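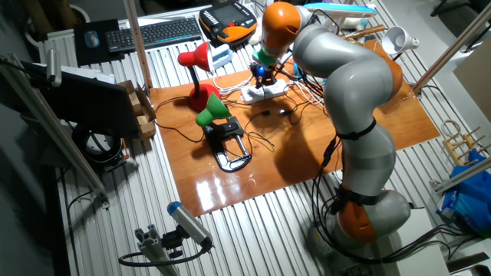
Piken Robotics Workshop
Handout 8: Lamps, Cords and the Power Strip

Welcome back, everybody! By now you have met the arm, and I hope you have all made your peace with the teach pendant, so this week we move on to the job people keep asking me about — working around cords. It is slow going and I love it.

Before you start

1. Read your Kinmont notes again, especially the page on approach angles (page 11, with the sketch).
2. Look over the red lamp and the green lamp, and trace each cord with your eyes before you jog anything.
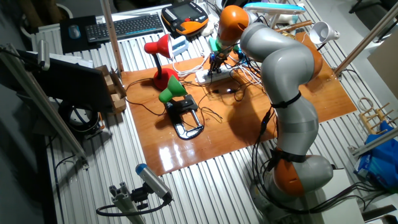
3. Bring the gripper down over the power strip at 22 percent speed, please, and no faster, however well your last run went.
4. Save your positions under your team name.

The wrist view

Spend a good long while with this one. The two small black connectors lie with their tips toward each other, a short gap of bare wood between them, and the gripper throws a wide shadow on the board just in front of itself — keep that in mind when you set your thresholds.

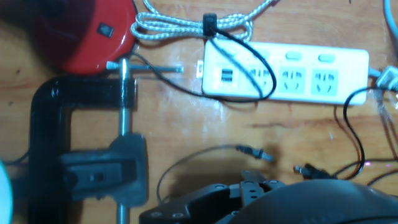 Reading time: 8 minutes

For next time, read the Rocha chapter up to page 41 and bring one question.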